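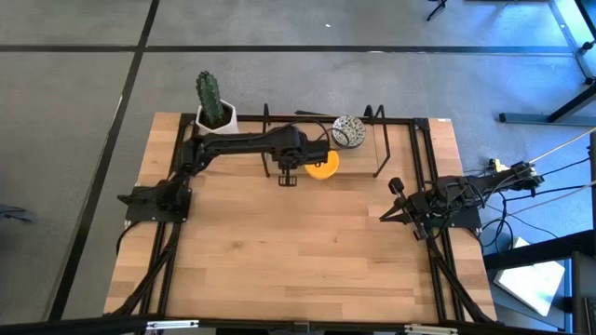

*Die Tischplatte aus hellen Holzstreifen, hinten links der Kaktus im weißen Topf.*

# Geschirr gesucht: Bilumik deckt den Tisch neu

Istano. Becher, Schalen, alles was stapelbar ist: Der Werkraum Bilumik nimmt ab sofort wieder gebrauchtes Geschirr an. Start der Sammlung war im Januar, bisher 224 Teile. Reicht noch nicht, heißt es aus dem Haus.

Gebraucht wird das Geschirr im Haus, möglichst verschiedene Sachen. Gleiche Teller vom selben Satz bringen wenig, gemischte Küchenbestände sind willkommen. Der Tisch selbst bleibt wie er ist, Holzplatte in warmem Ton, wird nur neu geölt. Termin dafür noch offen.
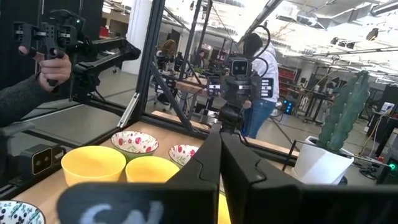
**Von der Lokalredaktion** | Istano, 7. Februar 2025

Gelbe Plastikbecher, ein größerer vorn, dazu weiße Schalen mit roten Blumen und grünen Blättern. Eine weitere mit dunkelblauem Blumenmuster. So bunt darf es weitergehen, sagen die Leute von Bilumik. Muster ausdrücklich erwünscht, auch wenn nichts zusammenpasst.

Was angenommen wird:

- Becher und Tassen, Kunststoff oder Keramik
- Schalen und kleine Schüsseln
- flache Teller, gern einzeln
- Löffel und Schöpfkellen

Nicht angenommen: dünnes Glas, Teile mit Sprung, alles mit Goldrand. Messer auch nicht. Bitte gespült abgeben, beim letzten Mal war das nicht bei allen Kisten der Fall und das Spülen hat einen ganzen Vormittag gekostet.

Abgabe an 3 Stellen: bei Bilumik selbst (Seiteneingang, Klingel benutzen), im Haushaltswarenladen Skernix und in der Kantine von Boros. Skernix gibt für jede volle Kiste einen Gutschein über 5 Euro, solange der Vorrat reicht. Bei Boros stehen die Kisten gleich neben der Geschirrückgabe, bitte nicht verwechseln. Kisten mit Zeitung auspolstern, höchstens 3 übereinander stapeln.

Abholung zu Hause ist nur bei größeren Mengen möglich, etwa bei Haushaltsauflösungen. Anmeldung dafür am Empfang von Bilumik, telefonisch oder direkt vor Ort. Wer nur eine Tüte hat, bringt sie bitte selbst vorbei.

Auch Topfpflanzen wurden schon angeboten. Danke, aber nein. Ein Kaktus steht bereits auf dem Tisch, grün, mehrarmig, künstlich, und der muss nicht gegossen werden. Mehr Grün ist ersmal nicht geplant.

Die Sammlung läuft bis die Regale voll sind. Was am Ende übrig bleibt, geht an den Flohmarkt in Istano.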